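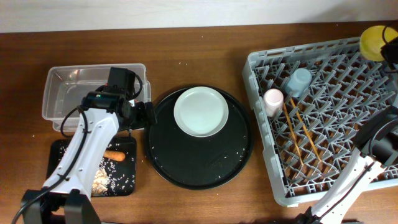
According to Bahrami, the whole subject could be covered in one line: scrape the plate, wipe the board, stop talking. The comment came back on the outline of this talk, along with a question about why dry grains and cooked grains need separate treatment. The second part is a fair question and takes up most of the first half. The first part I will try to honor by keeping to time.

Clearing up after rice: notes for the short session
Version of February 19, 2022

Slide 1. Title

Leave the title up while people sit down. Mention that the handout has the drying table on the back. Questions at the end, except on terminology, which can be asked at any point.

Slide 2. Scope

The talk covers a small home kitchen with one work table, one cutting board, one serving tray, a plate or two, cups, chopsticks and a dish rack. No dishwasher. Everything is hand washed and air dried.

Three states of rice matter for cleaning:
Dry, uncooked. Hard, rolls, does not stick.
Cooked, fresh. Soft, sticks lightly, smears under pressure.
Cooked, dried on. Hard again, bonded to the surface by its own starch.

Say clearly that the third state is the expensive one. Nearly all the scrubbing time in the Groder kitchen log was spent on it.

Slide 3. Starch, briefly

Cooked rice carries a film of gelled starch on the outside of each grain. While the film is moist, a grain lifts off a smooth surface with a scraper or a damp cloth. As the film loses water it shrinks and grips. On a glazed plate the grip is weak. On a scored cutting board it is strong, since the starch has run down into the knife cuts.

Do not go into amylose and amylopectin unless asked. If asked: short-grain rice is stickier and leaves more behind. Move on.

Slide 4. Order of work

Read the order aloud once, then explain it.

1. Food that will be kept goes into a lidded container.
2. Loose grains come off the board and the tray.
3. Plate and board are scraped.
4. Cups are washed first, then chopsticks, then plate, then board, then tray.
5. The rack is loaded as items are rinsed.
6. The table is wiped last.

Cups go first because they touch the mouth and usually carry the least food. The board and tray go last because they foul the water. If the water turns cloudy before the plate, change it.

Expect an objection to item 6. Some people wipe the table first to get a clean surface to work on. In practice grains fall from the tray when it is lifted, so the table is wiped twice. Once is enough if it is done at the end.

Slide 5. The board

A dark board shows rice very well. This is useful. On a pale board white grains can be missed until they have dried on.

Method: hold the board at a shallow angle over the bin and draw a bench scraper toward the low edge in one direction. Do not scrub back and forth with a dry sponge. That pushes soft grains into the cuts. After scraping, rinse with cool water, then wash with hot. Hot water first cooks the starch film a little further and makes it tackier.

If a carrot or other vegetable is still waiting on the board, it is moved and rinsed before any scraping starts. Grains stuck to an unpeeled carrot go away with the peel, so there is no need to chase them one at a time.

Pause here for the board samples. Pass them left to right -- scored one first, new one second.

Slide 6. The tray

A raised rim does two jobs. It keeps grains on the tray in use, and it keeps them there during cleaning, which is less welcome. Grains collect in the corner where the floor of the tray meets the rim. A flat scraper bridges that corner and leaves a ring behind.

For a round tray, take the dishes off first. Tilt the tray, tap the high side twice with the palm, and let the loose grains run along the rim to one point. Lift them out with a damp paper towel. For dry rice this clears almost everything. For cooked rice, follow with a soft brush worked around the corner.

The Povari test used 100 grains per tray, scattered from a cup, and the count of what remained after tapping is on the slide. Read the slide. The dry-rice bars are short and the cooked-rice bars are tall. Do not spend time on the middle bar, which was a half-dried batch and did not repeat well.

Slide 7. Rice and the drain

Neither dry nor cooked rice should go down the sink. Dry grains absorb water in the trap and swell. Cooked grains break up into a paste that catches other solids. A basket strainer with fine mesh stops both. Empty it into the bin at the end of each wash, before it mats over.

A table of blocked traps was planned for this slide and has been cut. The numbers came from one building and proved little.

Slide 8. Loading the rack

The largest section. Slow down.

A rack with a dense grid of dividers holds plates well and cups badly. The dividers are spaced for thin, flat things. A small cup sits across the tops of them or wedges between two, and either way it may end up tilted.

Guidance for cups: upside down, and on a slope if the rack allows it. A cup stored upright in the rack keeps whatever water it had. A cup placed flat on its rim seals itself against the base and dries slowly inside. The slope opens a gap on one side and lets air in.

Drying times measured at Ornent, same cup, same room:
Upside down, sloped: 55 minutes.
Upside down, flat on a solid base: 400 minutes.
Upright: not dry by the end of the run.

Someone will say the second figure looks too high. It is the reading as logged. The base was solid plastic with no ribs, and the room was humid. On an open rack the penalty is smaller.

Guidance for chopsticks: a narrow upright holder with drainage is best, with the eating ends up. If there is no holder, lay them across the dividers so that they touch at as few points as possible, and keep a gap between the two. Wooden chopsticks laid side by side and touching hold a line of water along the contact. That line is where the finish fails first. Turn them once while drying.

Guidance for bowls: at the back of the rack, face down, leaning on the row in front. Load bowls before cups when both are waiting. A bowl added late tends to land on top of a cup.

Guidance for plates: on edge, facing the same way, one divider between each. A rimmed plate should lean back so that water leaves the rim at the lowest point.

Slide 9. Plastic tubs

Clear tubs get their own slide because they are the last thing to dry and the first thing wanted. Plastic sheds water as beads, and it cools quickly, so the beads have little warmth to help them evaporate. Corners hold the most.

Procedure: shake, invert on a cloth for a few minutes, then wipe the inside by hand. Air drying alone is acceptable if the tub is not needed until the next day. Never fit the lid on a damp tub. Before filling a tub with dry rice, run a paper towel into all four corners. Any moisture there will clump the bottom layer.

Show the clumped sample. It has been sealed since February and should stay sealed.

Slide 10. Wood tables

A wood tabletop tolerates a damp cloth and dislikes a puddle. Wipe with the grain. Dry rice can be swept by hand toward a tray held below the table edge -- a credit card works as well as a brush. Cooked grains are lifted with the corner of the cloth, folded in, and the cloth is turned to a clean side for the next pass.

Put a towel under the rack if it drains onto wood. Check the towel after each load. A soaked towel left in place is worse than no towel, as it holds water against the finish all night.

Slide 11. Timings

The Groder log has 839 entries. Each entry is one clear-up, start to finish, with the state of the rice noted. The chart has one line for each state. Point out the gap between fresh and dried on, and that dry rice varies least.

Limits, to be stated before anyone asks: entries were self-timed, the kitchens were not matched, and brown rice was recorded together with white. No claim is made about fried rice, which carries oil and behaves differently.

Slide 12. If there is no time to wash

Scrape, cover with cool water, leave. Ten minutes is useful and an hour is plenty. Wood does not go in the soak, and that includes chopsticks with a worn finish. The board can be laid flat with a wet cloth over the scored side.

Slide 13. Questions

Likely ones, with short replies.

Salt on the board as an abrasive: works, but rinse fully.
Vinegar: little effect on starch. Helps with hard water marks on cups.
Freezing the board so the rice pops off: tried at Povari, worked on smooth boards, took too long.
Rack cleaning: once a week, brush between the dividers, rinse from underneath.

Collect both board samples before leaving the room. Spare handouts are in the blue folder.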